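Matte paint on a desk top -- does it ever stop marking?

hdow_18
Painted my old desk in Howlader matte, light gray, two coats. It's been 15 days and a coffee mug still leaves a ring. The can says 7 days to full cure. Did I get a bad can?

Gavin Baxter
Probably not. The number on the can assumes a warm room. Mine took up to 800 hours in an unheated garage in November. Leave it alone and keep mugs off it.

laltholm_iona
I disagree. Matte wall paint never gets hard enough for a desk, no matter how long you wait. You need a clear coat over it. I use Jommont water-based, satin.

Gavin Baxter
She didn't say wall paint. Howlader makes a furniture line too.

hdow_18
It's the furniture one. I'd like to skip the clear coat if I can, because satin will change the look.

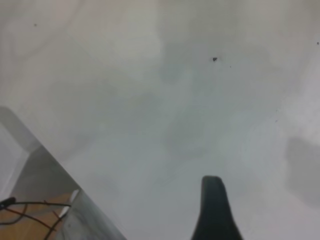

laltholm_iona
Then get the flat version. It dulls down the same as the paint. Sand with 320 first, wipe with a damp cloth, and let it dry overnight. Thin coats.

McIver A.
Flat clear shows every greasy handprint, though. I went back to satin after one winter. Try it on the underside before you commit.

hdow_18
Ok, I'll test both underneath -- there's a spot by the back leg that got the same two coats.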